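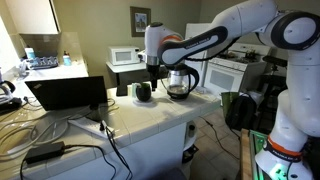
Khrystyna Yurchenko did not want to show her robot in a hall. Other groups, she told me, bring their machines to a big building with good lamps and a carpet, and the visitors stand behind a rope. Her open day is in a kitchen. It is small, with white tiles on the counter, a gas stove against the wall and a microwave on its own little table, and the arm of the robot is so large in it that you look at the arm first and at the kitchen later. When I came in, the gripper was pointing down beside the glass kettle, close to a dark green cup on its saucer. "People know what a kettle is," she said. "So they can judge us. If we move a metal block from one box to another box, who can say if it is good?"

Yurchenko leads the Lobo project, which the small company Rinow started in Drirngate. The kitchen is on the ground floor of a former guest house, and Rinow has kept it as it was. One time in the year, in October, they open the door to neighbors, students and anyone who has put a name on the list. This year the list had 100 places and it was full after 5 days.

I asked her first what the robot is supposed to do.

"To lift a kettle and put it back in the right way," she said. "Later to pour. Later to bring a cup to a person at the table. But I do not like to speak too much about later. I have seen many talks about later."

She speaks slowly and she corrects herself often, in the middle of a sentence, when a word seems to her too big. Two times she said "understands" about the robot and both times she took the word back. "It does not understand the kettle. It has a good guess where is the top of the kettle. Please write guess."

Why a kettle is hard

For a person the kettle is an easy thing. For the arm, Yurchenko explained, the difficulty begins with the glass. Her cameras look at a glass wall and see the tiles behind it, or the window, or a bright spot that moves when the sun moves. The window in this kitchen is strong in the morning, and the group has learned to respect it.

"We made good results in the evening and we were very happy," said Divya Naidu, the youngest engineer in the group. "Then we came in the morning and the robot was like a person who lost his glasses. I went home and I did not want to talk to anybody."

They did not hang a curtain. Naidu wanted one, and the two women still do not agree about this. Yurchenko's opinion is that a family will not close its curtains for a robot. Naidu's opinion is that a family will close its curtains if it gets tea.

The second difficulty is the place to hold. The kettle has a big curved handle, and visitors ask why the robot does not simply take it there, as they do. I asked too. Naidu has answered this question many times and she was patient with me. The two fingers of the gripper open and close in one direction only, she said, and with the handle the weight is at the side, so the kettle wants to turn. From the top the weight is under the fingers. For pouring they will have to use the handle, and she is already working on a softer pair of fingers for it.

"The top is for learning to carry," she said. "The handle is the next school year."

The group keeps a notebook of all lifts, written by hand. On the morning of my visit the last number in it was 373. I asked how many of these were good ones. Yurchenko turned some pages and said that she prefers to show me the bad ones, for they have more text. One line said only "lid." Another line said "too proud," and she did not want to explain it.

What the visitors say

The visitors come in small groups and stay 18 minutes. It is a short time, but the room is small, and the group also wants pauses. Before each turn Naidu asks everybody to stay on the far side of the counter and to keep the bags away from the arm. Then she goes to the laptop, and it becomes quiet.

I stood with a group which included Thirumalai Warrier, a retired cook. He had come by bus and he had many opinions. "It is slow," he told me during the lift, in a low voice, as if the robot should not hear. "But I had boys in my kitchen who were slow the first year. Slow is not a problem. Careless is a problem."

Paloma Nguyen-Tran, who takes care of her mother at home, looked more at the cups than at the arm. Her mother cannot lift a full kettle anymore, she said, and she is too proud to ask. "I don't need that it cooks. I don't need that it speaks, please no. If it can move the heavy thing from here to there, when I am at work, this is already a lot." She asked what it would cost. Yurchenko answered that it is not for sale and that the arm alone is much too expensive for a home. She did not try to make the answer sweeter. Nguyen-Tran nodded and wrote something on the back of her ticket.

Later I asked Yurchenko if such a talk is difficult for her.

"Yes," she said. "But it is the reason to have the open day. In the laboratory we say 'the user.' The user never takes the bus home."
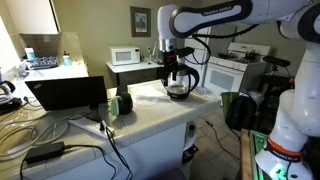
After the door closed

When the last group was gone, Kyriaki Economou made coffee for all of us, on the gas stove, in an old pot from home. She is responsible for safety in the project, and during the visits she had said almost nothing. She stays near the stop button the whole day and does not like to be spoken to there.

With the coffee she became more open. She told me that children are the easiest visitors, for they do exactly what you tell them. Engineers from other companies are the worst. "They say, I know this arm, I have the same one. And then they lean over."

I wanted to know if there will be water in the kettle next year, a full one, and hot. Yurchenko and Economou looked at each other. A full kettle, yes, maybe, said Yurchenko. Economou said that hot water with visitors in the room will not happen as long as she has the key. They have discussed it before, I could hear that.

Nastside, the housing association that owns the building, has given them the kitchen for one more year. After this they must find a new one, and the robot will have to learn a new window, a new counter and new light. Naidu finds this terrible. Yurchenko is looking forward to it, and she has already visited two apartments, one of them with a very dark kitchen, which she liked best.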